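Home Tickets Knowledge base Rate feeds Status Contact

Ticket: Wrong settlement amounts on GBP to EUR forward contracts
Product: Gusel (deal capture and settlement)
Raised by: Vasanthi Kandasamy, Drumside
Assigned to: Caradog Wogan
Priority: 2

Summary as raised

Forward contracts booked in Gusel against the Cekov rate feed are settling at the spot rate. The forward points are shown on the deal screen but are not carried into the settlement file. Sell side only. Buy side deals checked against the same feed agree to the penny.

Steps to reproduce

1. Open a new forward, sell GBP, buy EUR, value date more than one month out.
2. Accept the quoted rate.
3. Approve the deal with a second user.
4. Run the settlement preview.

Expected: the preview shows the all-in rate (spot plus points).
Result: the preview shows spot. No warning is raised and the deal status goes to Ready.

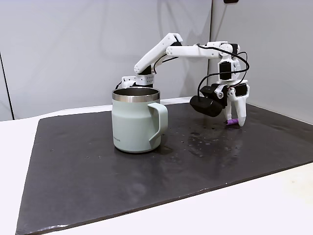
Page last changed: July 1, 2018

Log

Entry 1, Wogan. Reproduced on the test system with the steps given. Points are stored correctly in the deal record. The fault is therefore after approval. Asked Drumside for the export of all open forwards and the settlement log at full detail.

Entry 2, Kandasamy. Export attached, 2,403 open deals. Log attached separately as it is over the upload limit for this form. Please note that we have put a manual hold on sell side forwards and are keying the rates by hand until this is fixed.

Entry 3, Wogan. Export loaded. Of the 2,403 deals, 1,270 are sell side and every one of them previews at spot. None has been paid out at the wrong rate, going by the log. Manual hold should stay on.

Entry 4, Wogan. Checked and ruled out:
- Feed outage. Cekov sent points for all tenors with no gaps.
- Rounding. Differences are far too large and match the points exactly.
- User rights. Same result with an administrator login.
- Holiday calendar. Value dates are correct on both legs.

Entry 5, Wogan. Passed to Rana support, as the settlement file is built by the Rana connector and the preview uses the same code. Question put to them: does the connector read the points with their sign, or as an unsigned value with a separate direction flag? 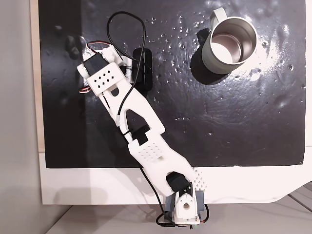

Irfan Bajwa replied that the connector expects a signed value and has done so since the November release. If a direction flag is also present, the flag is read first, and any value whose sign disagrees with it is treated as missing. A missing value is set to zero. He asked for one raw message from the feed, before Gusel has touched it, and for the mapping file in use at Drumside.

Entry 6, Wogan. Raw message and mapping file sent. Field 9 in the mapping is the direction flag. It is filled from the deal side, when it should be filled from the feed. On a sell deal the flag comes out negative while the points are positive, so the connector discards them. On a buy deal the two happen to agree, which explains why only one side is affected.

Entry 7, Bajwa. Confirmed from the files. Remove field 9 from the mapping. The connector does not need it when the value is signed. Restart the connector after the change; a reload of the mapping alone will not clear the stored copy.

Entry 8, Wogan. Field removed on test, connector restarted. Sell side preview now shows the all-in rate for one, three and six months. Buy side unchanged. Also tried a deal with negative points, both sides correct.

Entry 9, Kandasamy. We restarted on live after close of business. The first preview timed out after 900 seconds. The second run completed and the rates agree with our own sheet. Is the time-out related?

Entry 10, Wogan. Probably the stored copy being rebuilt for every open deal. It should happen only once per restart. Please report the run time of the next two previews.

Entry 11, Kandasamy. Both completed normally. Hold released for new deals. Deals keyed by hand will be left as they are and allowed to run off.

Open items
- Rana to log a warning when points are discarded. Request raised, no release given yet.
- Gusel to block status Ready when points are zero on a forward. With development.
- Mapping guide to be corrected; field 9 is still listed as required.

Status: Fixed, awaiting closure by customer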